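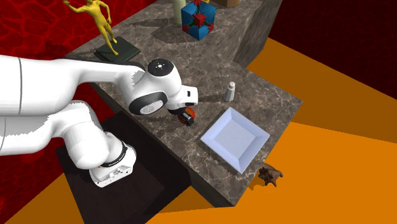
How often does the arm in a teaching cell need looking after?

Every morning before it is switched to full speed, and then properly once a fortnight, with the gripper off and the covers open.

I put that question to the technician within five minutes of arriving at Rirkell's open day, and it set the tone for the rest of my visit. I had gone along expecting big yellow machines and a free pen. I spent nearly the whole afternoon at one small cell instead, and I loved it!

The cell is called Bako. It has a white arm bolted to a stand, with a two-tone hand on the end, and a full rendered copy of itself that runs on a screen alongside. Every new job is tried in the copy first. The one on show had the arm holding a little red and orange round thing just over a marble worktop, with a salt shaker and a square plate close by and a blue cube with red stars further back. The walls and floor are done in fierce reds and oranges. Apparently they change the colours all the time so that the software doesn't get used to one room, and after a while I started to look forward to the next one.

What I hadn't understood before is how much of the setting up is plain measuring. The stand has to be level, so out comes a spirit level (a very ordinary one, with paint on it). Then the arm is driven slowly to a pointed pin on the bench and the operator checks the gap with a feeler gauge. The reach is set to 800 mm in the software, and if the pin test is out by more than 2 mm they stop and do the whole thing again. The same figures then go into the rendered copy, otherwise the two drift apart and a grasp that is fine on the screen will knock into the bench.

We were shown a finger pad being changed too. Two screws, a wipe with a lint-free cloth, new pad on, screws back in a bit at a time. The old pad was passed round and you could feel a shiny patch where it had been gripping. They log each change in a paper book, and the current set was fitted in March. The last pair managed 624 hours.

The fault they get most is a cable rubbing at the wrist. The fix is a looser loop and a soft clip from Karkska, and I was allowed to fit one myself on the spare arm. It took me three goes. The trick is to turn the wrist to both ends of its travel before you close the clip, and I forgot the second end.

If you go to the next one, get there by 9, when they do the morning checks. Tea is in the Rellent building across the yard, and the cell is at the far end of the hall, past the lathes. Wear flat shoes and ask to see the logbook.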